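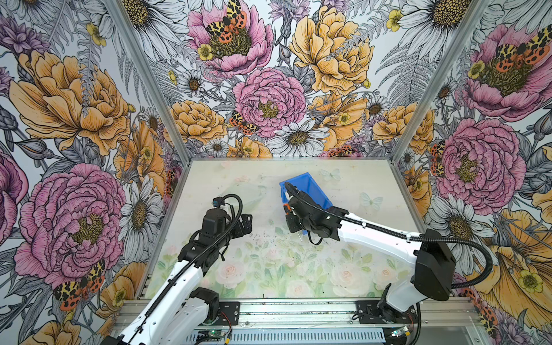
Dallance Cell Planning Kit

README, last edited Oct 4, 2025

Dallance is a set of planning sheets for small labs and shops that want to build a two-arm tabletop cell and need to know what to buy, in what order, and where the money tends to leak out. We wrote it while planning our own second cell, and we had such a good time arguing over the spreadsheet that we decided to clean it up and share it!

The kit is four plain CSV files and this README. No scripts, no install. Open the files in whatever you like.

What's in the folder

parts.csv: every line item in a cell, with quantity, unit price, lead time and a notes column
stages.csv: the same items sorted by when you need to pay for them
spares.csv: things that wear out or get snapped off
quotes.csv: blank rows for your own supplier quotes, so you can compare them side by side

What the sheets cover

The cell we plan for is two arms on plates bolted to an aluminum rail along the front of the table, with three walls and corner posts around the rest. Each arm ends in a gripper. A wrist camera is budgeted per arm, plus one fixed camera that sees the whole workspace. If you only want one arm to start with, set the quantity column to 1 for the items tagged "per_arm" and leave the rail at full length. You'll be glad of the space later.

The walls and table surface get their own section in parts.csv, and it's one of my favorites. Printed coverings are cheap and they swap out in an afternoon. We go for big busy florals, peonies and moths and ferns all over the place, and we budget for several patterns per cell so the background can change between collection runs. The line for this is 300 dollars, which includes paste, blades and a decent long ruler. Buy more than you measured! Matching a pattern across a corner eats paper fast.

Where first budgets go wrong

Cable. Please read the cable rows twice. Arms need slack to swing, so a run that looks fine with the arm parked comes up short at full reach. We price every cable one size longer than the straight-line distance, and we add sleeves and ties as separate rows so they don't get forgotten.

Mounting hardware. Plates, T-nuts, bolts and brackets came to 1,826 dollars on our sheet, well above what Kaj had penciled in. Most of that is the plates. Get a quote from a local machine shop before you order online; Grorkham did ours and the price dropped nicely when we ordered both cells' plates together.

Props. Bins, cups, blocks, cloths. They cost next to nothing each, but you want duplicates in several colors and you want them on day one. A plain plastic bin is a great first object: grippers can push it, tilt it or pick it up by the rim, and you learn a lot about reach from one afternoon with it.

Cleaning. A hand vacuum and a soft brush. Specks collect on a printed tabletop and they show up in your recordings.

Lead times

Arms are the long item. Our supplier, Zoëga, quoted around 11 weeks, and we put the deposit in the first stage for that reason. Rail and posts can be ordered a month after the arms and still be waiting when they arrive. Order cameras with the rail so you can check mounting holes against the real thing.

How to use it

1. Copy the folder and rename it for your own project.
2. Fill in quotes.csv before touching the prices in parts.csv.
3. Change the currency column if you need to. Ours is all in US dollars.
4. Sort stages.csv by due date and take it to whoever signs off on spending.

Known gaps

No power or floor-space costs. No labor. Shipping is a flat guess and it's wrong for anything heavy. The spares list assumes the Bulteo gripper fingers we use, so edit those rows if yours are different. Prices were collected in April and some have moved.

Contact and credit

Parts list and prices: Kaj Ladefoged
Staging and README: Hrefna Lykkegaard

Corrections are very welcome, especially shipping costs from people who've moved a rail this long. Send a changed CSV row with the supplier name and we'll merge it.

License: free to copy, change and share. Please keep the credit lines.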